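Children's drawings should stay the way children made them

Monday, October 7, 2019

Every autumn the shops in Stovusham hold a competition for the schools. Last year it was a cushion cover, this year it is a tea towel. The children draw, a jury chooses, and the winning picture is printed and sold before Christmas. The school of the winner receives money. I have nothing against any of this. My own daughter has taken part 2 times and she enjoyed it very much.

What I want to write about is what happens between the drawing and the tea towel.

The winning drawing last year was a heron standing in a river. I saw the original on the wall of the library. The heron had knees that bent the wrong way, or perhaps the right way for a heron, and its eye was very large and looked a little offended. The river was green on one side and purple on the other. In one corner the child had begun a duck and then decided against it. I stood before this picture for a long time, together with other people who also did not want to leave.

Then in November the cushions came. The heron was now smooth. Its eye was a neat black dot. The river was one colour, and the duck that was not finished had disappeared. Clumard, the firm which printed them, is a good firm and I am sure that their designer worked with care. The label said "inspired by a drawing from a local pupil". This word "inspired" made me sad. The child did not win a competition for inspiring somebody. She won a competition for drawing a heron.

I have heard three explanations for this. The first is technical: pencil lines are too thin, and crayon does not print well. Maybe this was true once. But Postma, who print the school calendars in our district, have reproduced crayon for years, and you can see even the places where the paper was rubbed too hard. So it can be done when somebody wishes to do it.

The second explanation is that people will not buy an ugly thing. I do not agree that the heron was ugly, but let us say it was. Clumard made 990 cushions, and in spring the shop by the bridge was still offering them at half price. The school made its own simple greeting card from the original drawing, on the office copier, and all 103 cards were gone in one afternoon. I know it is easier to sell a card than a cushion. Still, I think it tells us something.

The third explanation is the kind one, and it is the one I find most difficult. It says that we improve the drawing to protect the child, so that other children will not laugh at it. I understand this feeling as a mother. But a child of eight knows very well which lines are hers. When we correct her heron we tell her, in a polite way, that the first one was not good enough to be shown.

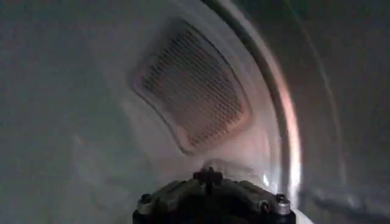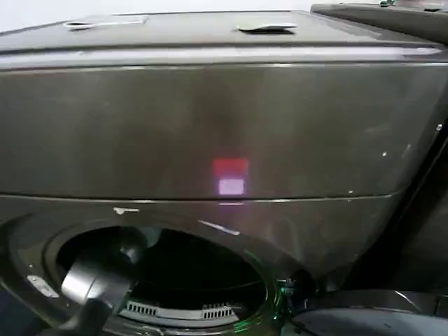
What the organisers could do

For the tea towel I have some small requests, and none of them costs much.

Print the drawing as it is. If the paper is dirty you may clean the paper, but please leave the lines alone. If a colour must be changed for the cloth, ask the child which colour she would like in its place. She will have an opinion.

Put the age of the child on the label and, if the parents agree, the first name. Take away "inspired by".

Let the pupils choose one prize themselves. In the village of Plikora, where my sister teaches, the children vote for their own favourite and it is almost never the one chosen by the adults. Last time they chose a potato with a hat. It received 100 votes, and the picture chosen by the jury received a very small number which I will not write here, as I do not want to offend the jury.

Finally, give back the originals. We waited until summer for my daughter's drawing, and it returned with a hole from a drawing pin exactly in the sun.

Some readers will say that it is only a tea towel. It will hang in a kitchen, it will become grey, and one day it will be used to clean the bicycle. This is all true. But for some years a person will dry her plates with it, and I would prefer that she looks at the real heron, with the knees.

The entries for this year are hanging in the library until the end of the month. Please go and see them now, before they are made tidy.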